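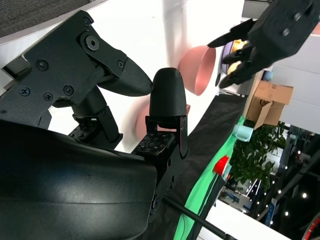

The black gripper, with one tapered fingertip and one rounded one.

Arboleda Families Network
Progress report to the Praston Fund, first grant year
28 Oct 2019

Dear Flor Agudelo and everyone at the Fund,

Thank you again for your patience while we pulled this together — half of us have had colds, and the other half have had toddlers with colds. I think you'll find it has been a good year for our twin and triplet families, even if a few things went slower than we promised you in June.

The equipment library
When we wrote the application we had 149 families on our list, mostly in Arboleda itself. We now have 563, and a good many of them come over from Deldale, where there has never been a group for parents of multiples. They borrow double strollers, nursing pillows, car seat bases and (very popular, this one) the big playpens that take two crawling babies without tears. We made 949 loans over the year. Your grant paid for the shelving, the replacement straps and buckles, and most of the second set of strollers, and I can't tell you how glad we were to stop turning people away in the spring.

Returns are still our weak spot. Families mean to bring things back and then the babies outgrow them overnight and life gets busy, as you can imagine! We have started sending a friendly text a week before the due date, and it seems to be helping.

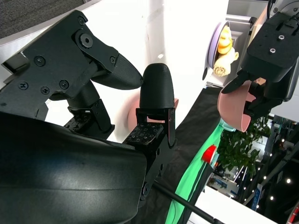

Black gripper fingers angled toward each other, tips close together.

Evening groups
We planned for four evening groups and are running 3. The Skurnthorpe one never got going. Elvira Puma drove out there for two months and had lovely conversations with the same two mothers, who have now joined us in Deldale and share a ride. We would like to move what was left of the Skurnthorpe money to child care during the Deldale evenings, if you are happy with that. Parents there ask for it every time.

The expecting-parents evening has been the nicest surprise. Grandparents come too, and they ask the best questions about sleep.

Money and next steps
Spending is on track apart from printing, where we went over a little on the Spanish version of the welcome booklet. Elvira will send the full accounts separately. Next up is a Saturday-style swap sale for outgrown clothes, and a proper booking page for the library so parents can see what's in before they load everybody into the car.

Do come and visit us whenever you are nearby. The coffee is always on.

With warm thanks,
The Arboleda Families Network team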